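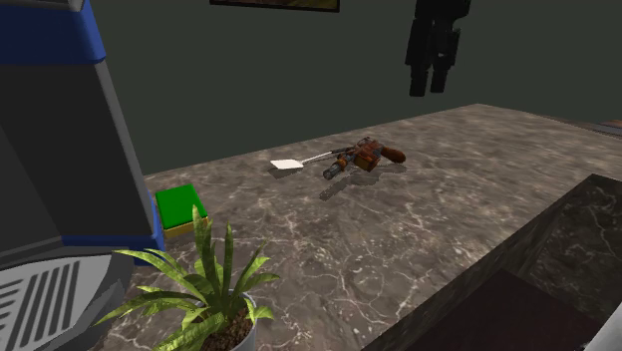 The Fonstead Mail Road boxed set tells the story of Hildegard Rathjen, who carried the mail between Berhe and the Drarkico sheep stations for most of her working life, and I have been wanting somebody to do right by her for years. You get a 96-page booklet, a fold-out map of the route and a recording of her talking. I meant to save it for a quiet evening, but I opened the box in the kitchen and read the first chapter on my feet, right by the sponge with its green side up against the big gray machine with the blue top, and supper was very late!

The booklet is the best part. Her round was 244 miles of bad track, and she wrote down every washed-out crossing and every gate (and who had left it open). There's a lovely long stretch about the flood year, when she got the letters over the creek in a milk can and then had to go back for the dog. I could have done with fewer pages on truck engines, though my brother-in-law would tell you the opposite.

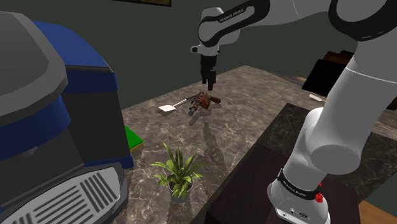
The marble countertop, with the Franka Emika arm reaching over it.

The map is handsome but it's printed on thin paper, and mine had already started to split at one fold after the second opening. The place names are small too, so keep your glasses handy. The recording runs 15 minutes and I wish it ran two hours. She has a wonderful dry way of talking, and she is just getting going on the Neltel post office and its terrible stove when the thing stops.

Four stars from me. I'd have given five with a sturdier map and more of her voice, and I've already ordered a second set for my aunt.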